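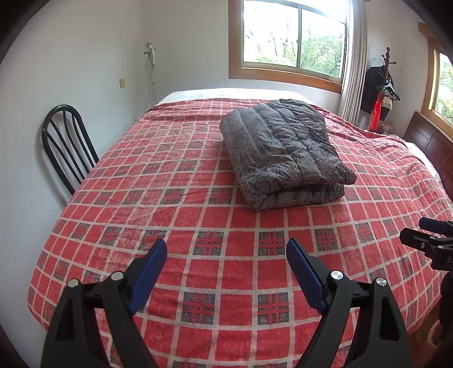 *Checked by Elsie Doolan, 5 September 2020. Copy to Deepak Solanki, lettings desk, Firthorpe.*

## Bedroom check, Barnel, upstairs double

Go through the items in order. Mark each one Pass, Attention or Fail, and write a comment even where it is a pass. Anything marked Attention goes to Deepak with a date for the repeat check.

### A. Bed and headboard

**A1. Bed stands level, does not rock when pushed from either side.**
Pass. Pushed at all 4 corners. One foot has a felt pad missing but the floor is flat there and it makes no difference.

**A2. Headboard fixed, no movement at the bolts.**
Attention. The dark reddish-brown headboard moves slightly when you lean on it. Tightened both bolts by hand. They need doing properly with the spanner from the Vitby tool bag, which was not in the house today.

**A3. Headboard surface free of splinters and sharp edges.**
Pass. Ran a cloth along the panel grooves and it did not snag. Some dust came out, so cleaners to do the grooves next time.

**A4. Slats sound, none cracked or out of place.**
Pass. Mattress lifted on one side only, as I was on my own. Ayantu Gudeta did the other side in the last round and passed it.

### B. Bedding

**B1. Labels present on all top bedding.**
Attention. Comforter label present and readable. The red blanket has a stub where the label has been cut off, so I can't say what the washing temperature should be. Treat as cool wash until we know. Yogesh Rastogi bought it from Chaudhary and may have the receipt.

**B2. Blanket: condition.**
Pass, with a comment. The red checked blanket is worn on top and the colour has faded in patches. No holes and no loose threads long enough to catch a finger or toe. I would use it for another season and then move it to the spares cupboard.

**B3. Blanket: lies clear of the floor and the heater.**
Pass. There are wrinkles along the far part and down the right, which want pulling out by hand before guests arrive. They are a matter of looks and not of safety.

**B4. Comforter: stitching and filling.**
Pass. Unfolded it, checked each seam, folded it again. The filling is still even and nothing is coming through. The rose pattern makes small marks hard to spot, so turn it over and look at it from both sides by the window.
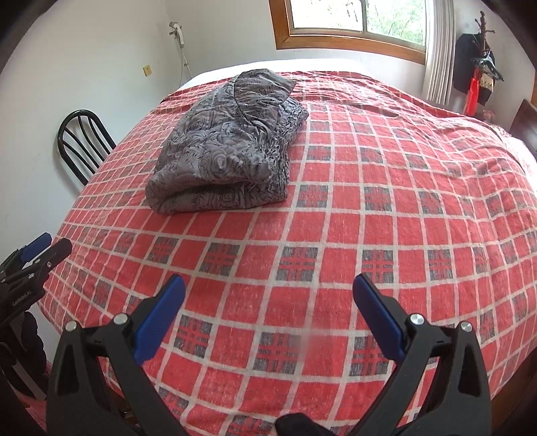
**B5. Comforter: folded and left on top of the bed.**
Pass. Keep it on the blanket and off the floor – the last two reports both had it beside the bed, where it was a trip hazard for anyone getting up in the dark. Any tidy fold will do. It is too thick to go flat and there is no point in fighting it.

**B6. White bedding underneath clean and tucked in.**
Pass. Sheet changed this morning. Tuck checked along both long sides.

### C. Window and heating

**C1. Window opens, closes and locks.**
Pass. Stiff at first. Key is on the hook and fits.

**C2. Window restrictor fitted and holding.**
Pass. Pulled hard, no give.

**C3. Heater clear of bedding and curtains by at least 200 mm.**
Pass. Measured 234 mm at the narrowest point, with the bed where it is now. If the bed is moved for cleaning it must go back to the same place. Could we have a strip of tape on the floor?

### D. Alarm, lights and sockets

**D1. Smoke alarm sounds on test button.**
Pass. Battery to be changed in November with the rest of the house.

**D2. Bedside lamp: flex and plug undamaged.**
Pass. Flex runs behind the bed and is not trapped.

**D3. Sockets: no cracks, scorching or loose plates.**
Attention. The plate by the door has a loose screw. Turned off at the switch and a note left on it. Bergþóra Stougaard has said she can look at it when she is next at Barnel.

### E. Way out

**E1. Door opens fully, nothing behind it.**
Pass.

**E2. Clear path from bed to door.**
Pass. I walked it with the light off.

### Outstanding

| Item | What is needed | Who |
|---|---|---|
| A2 | Tighten headboard bolts | Deepak |
| B1 | Find washing details for red blanket | Yogesh |
| D3 | Refix socket plate | Bergþóra |

Room can be let once D3 is done. A2 can wait until the tool bag is back from Vitby, but should not be left beyond the next changeover. Repeat check needed on these two items only. – E.D.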